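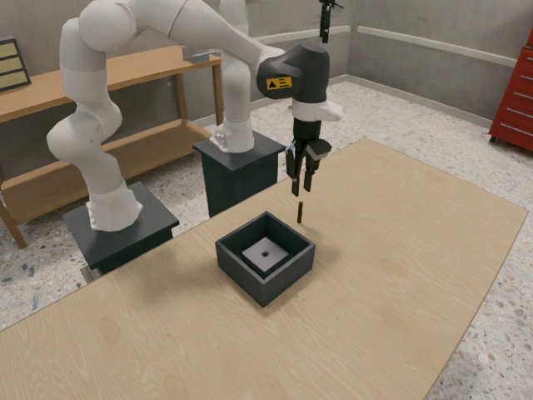

The peg task in the simulator, with the near arm's open hand over the peg.

zaltach-peg: two-arm demos, driven by hand

Hello! This is the folder I kept promising to Zubaida Awan and then kept not tidying up. It holds 148 demonstrations of one small job, all done in simulation, all driven by a person on the other end of a pair of hand controllers. I did most of the driving at my desk in Sonthorpe, and Ozan Karaca did the rest from Londura (he's much better at it than me, you'll spot his runs straight away).

The task

There's a block with a hole in its top, sitting in a square box on a table, and a peg standing up next to the box. One arm picks up the peg and puts it in the hole. The other arm reaches over and steadies the block while that happens. A run counts as done when the peg is in and both hands have let go.

I know it sounds like nothing. Try it with a bit of lag on the line! The box walls are thick, the fingers have to come down nearly straight, and if you catch the rim on the way in the whole box slides off and you spend ages chasing it.

What's in each run

Every run is its own folder with joint positions for both arms, how far open each hand is, where the controllers were, and the pose of the block, the box and the peg. There's video too, from one fixed view. Runs are capped at 2,000 steps, and if the cap hits before the peg is in, the run is marked "timeout" in meta.json. I left those in. Filter on the "result" field if you don't want them.

Names go driver, then run number, so ozan_031 is Ozan's. Mine start with umut. Please don't rename them, the split files look them up by name.

Splits

I held back 14 runs for testing, picked by hand so that both drivers are in there. Everything else is training. If you make your own split, keep an eye on the left-over peg poses, as the start position moves a little from run to run and it's easy to end up with all the awkward ones on one side.

Things that will trip you up

The controllers drift. If the hand seems to wander off while the driver is doing nothing, that's us and our hardware, and I've not smoothed it.

Long pauses are real pauses. I stop to think, and once I stopped to answer the door. You'll probably want to trim anything where neither arm moves.

Four of Ozan's runs have the wrong hand opening logged for the second arm (it's stuck at fully open the whole way through). They're listed in known_bad.txt. The video is fine, so I couldn't bring myself to bin them.

Drop and re-grasp does happen, and I'd keep it in. Baltasar Herrero trained on an early copy without those bits, and his policy froze whenever the peg tipped over. Putting them back helped a lot.

The room around the table (walls, bench, tool cabinet and so on) is just dressing. It plays no part in the task and the arms never need to go near it.

Getting started

Run setup.sh, then replay.py with a run name after it. It plays the logged joint positions back in the simulator, and if the peg doesn't go in on a run marked "success", your physics settings don't match mine. Check the time step first. It was the time step for Perihan Dönmez and it was the time step for me as well.

Using it

Help yourself for research or teaching, and mention zaltach-peg somewhere if you publish. I wouldn't take a policy trained on this and put it on real arms without a good deal more work, as the contact in the simulator is kinder than the real thing.

Changes

May: fixed the swapped left and right labels in the controller logs. If you downloaded before then, please fetch it again.

Questions, broken files and better driving tips all go to me, Umut Duman, through the issue page.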